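Oken 学生机器人社 论坛 > 项目讨论 > 泡沫字母任务

主题：腕部相机够不够用？字母任务的数据应该怎么录

thiru_rodrigues（楼主）
发表于 2020年12月13日

大家好。我是 Thirumalai Rodrigues，这个学期负责字母任务的数据录制。我的中文如果有写错的地方，请指出来，我会改。

先说现在的情况。任务是 Neven 学生赛的桌面组题目：机械臂按照一句指令，把指定的泡沫字母从盘子里拿出来，放到碗里，或者反过来，从桌面拿起来放到盘子里。到昨天晚上为止，我们一共录了327段示教。我把它们都看了一遍，其中将近200段我觉得可以直接用，剩下的有各种小毛病，例如开头停得太久，或者操作的人中间改变了主意，先去拿一个字母，又去拿另外一个。

我的问题有两个。

第一个问题，我们现在只有腕部相机。夹爪下降到盘子上面的时候，画面里常常只剩下盘子，碗就看不见了。操作的人坐在旁边，他知道碗在哪里，可是模型不知道。我想再加一台固定的相机，从桌子侧面看全部桌面。有人觉得不必要，所以我想在这里讨论，不想在群里讨论，群里的消息第二天就找不到了。

第二个问题，字母很小，又是软的，形状有时候看不清楚。有几块字母从上面看，我自己也分不出来是哪一个。这样的段落应该怎么标注？写字母的名字，还是写颜色？

谢谢大家看完。

坐标系不对
2楼

先回答第一个问题。我不赞成加相机。

比赛规则允许最多2台相机，这个没错，但是每加一台，就要多做一次标定，还要多同步一路时间戳。去年六月我们就是这样失败的：两路图像差了几帧，训练的时候谁也没有发现，比赛前才看出来。那个时候已经来不及重录了。

腕部相机看不见碗，可以用别的办法解决。每一段开始的时候，让机械臂先停在一个高一点的位置，把桌面看完，再下去。

thiru_rodrigues
3楼

谢谢。你说的高位置，我试过一部分。有一个困难：我们的模型只看当前的一张图，没有记忆。开头看见了碗，下去以后它还是忘记。除非我们改模型的输入，给它几张过去的图。

坐标系不对
4楼

那就改输入。改输入只改代码，加相机要改支架、改线、改标定、改录制程序。我觉得代码便宜。

Muthu Pai
5楼

我来说一句相反的意见。代码便宜是对写代码的人来说的。现在会改那一部分的人只有楼上你自己，你一月份要考试。如果改到一半停下来，大家都在等你。

固定相机的支架，我可以做。工作间还有铝型材，我量过，够用。标定我也愿意学，请有经验的人带我做一次。

另外，关于时间戳，Dalledeck 那个录制程序（就是上一届留下来的）现在已经有统一的时钟了。我看了它的说明，两路图像是在同一个循环里面读的。所以去年六月的问题不一定会再出现。当然我没有测过，这个要承认。

小熊吃螺丝
6楼

我是新来的，问一个可能很简单的问题。为什么字母要放在盘子里？直接放在桌面上，不是更容易夹吗？盘子有边，我上次操作的时候，手指碰到了盘子的边，盘子就转了一下。

thiru_rodrigues
7楼

这是题目规定的，三种容器位置都要练习：盘子里、碗里、桌面上。你碰到盘子的那一段我看过了，不用担心，我把它留下来了。盘子移动一点以后，你还是把字母拿出来了，我认为这种段落对训练有好处。

坐标系不对
8楼

这个我不同意。碰到盘子的段落不应该留。模型会学会去碰盘子。

如果想让它学会纠正，应该专门录：先把盘子故意放歪，从歪的地方开始。错误的动作不要放在里面，只放纠正的动作。

thiru_rodrigues
9楼

我明白你的意思。可是我们的段落不多，如果每一次碰到都删掉，能用的更少。我们可不可以把碰到的那几秒剪掉，后面的留下来？

坐标系不对
10楼

剪掉可以。但是要写清楚从哪一帧开始剪，不要只在文件名后面加一个“新”字。上一届的文件夹里有“最终”、“最终新”、“最终新2”，我到今天也不知道哪个是最终。

小熊吃螺丝
11楼

对不起，“最终新2”好像是我朋友做的，哈哈。我去问他。

Oken_值班
12楼

提醒一下，讨论文件命名请去文件管理的帖子，那边已经有格式了：日期、操作人缩写、指令编号、段号。这个帖子只讨论录制。

工作间下周开始晚上十点关门，请安排好录制时间。机械臂用完请回到零位，急停按钮按下去再走。最近有两次没有按。

Muthu Pai
13楼

有一次是我，以后会注意。

回到第二个问题，就是标注。我认为指令里应该写颜色加上位置，不要写字母名字。理由是这样：我们用的这套泡沫字母很便宜，小写的几个转一个方向就变成另外一个。b 和 q，n 和 u，大家都知道。夹起来再放下，又会转方向。写名字的话，十个人有十个写法。

小熊吃螺丝
14楼

可是比赛的指令会说字母名字吧？我看题目的样例里有“把 c 放进碗里”这样的句子。

thiru_rodrigues
15楼

是的，样例一共给了11句，我数过，里面大部分说颜色，也有几句说字母。所以我们不能完全不写名字。

我提议两层标注。第一层写颜色和位置，每一段都要写，例如“盘子里黄色的那块”。第二层写字母名字，只有看得清楚的时候才写，看不清楚就空着。空着比写错好。我以前在另外一个项目里修过写错的标签，修标签用的时间比录数据还要长。

坐标系不对
16楼

两层标注我赞成。但是请注意颜色也会重复。如果盘子里有两块同样颜色的，“盘子里青色的那块”就不清楚了，操作的人随便拿一块，模型就学会随便拿一块。

Muthu Pai
17楼

那么颜色重复的时候，就要写方向，“右边的”或者“下面的”。方向以谁为标准？操作的人坐在机械臂对面的时候，他的左边是相机的右边。

坐标系不对
18楼

以腕部图像为标准，起始姿态的那一张。不要以人为标准，人会换座位。

thiru_rodrigues
19楼

同意。我会在说明里写：所有的左、右、上、下，都按照起始姿态的腕部图像。如果大家没有反对，今天晚上我就改说明，明天开始按照新的写法录。旧的段落我慢慢补，不着急。

关于固定相机，现在是一个人反对，一个人赞成，我自己偏向赞成。我建议先这样：Muthu Pai 做支架，但是只录图像，不放进训练。等我们有了几十段两路都有的数据，再比较有这一路和没有这一路的差别。如果没有差别，就拆掉。

坐标系不对
20楼

可以接受。不过请把那台相机的曝光锁住，工作间的灯一开一关，自动曝光会把颜色变掉，我们刚刚才说好要靠颜色。

腕部那台也检查一下，我记得锁过，重启以后不知道还在不在。

小熊吃螺丝
21楼

我后天下午没有课，可以去录。请问新的写法有没有一个例子？我怕写错。 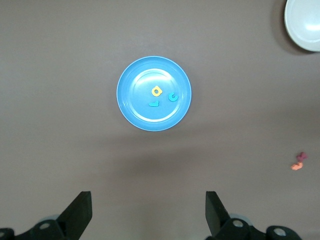 Muthu Pai
22楼

给小熊一个例子，用腕部相机的这一张，按照19楼的写法来写。

黄色的：第一层写“蓝色盘子里黄色的那块”，颜色不重复，不用写方向。第二层我会空着，我看像 o，可是也可能是 a，不要猜。

青色的有两块，都在盘子里，所以要写方向。右边的那块写“蓝色盘子里右边青色的那块”，第二层可以写 c。黄色下面偏左的那块写“蓝色盘子里黄色下面偏左的青色那块”，是 j 还是放倒的 L，我说不准，第二层空着。

盘子外面，靠近右边的粉红色和橙色，写“桌面上粉红色的那块”和“桌面上橙色的那块”，第二层都空着。它们靠得很近，夹的时候请慢一点，不要两块一起拿起来。

白色的碗在右上角，只露出一部分，指令里照样写“白色的碗”，不用写位置，因为桌上只用一个碗。

支架我周末以前做好，做好了在这里回复。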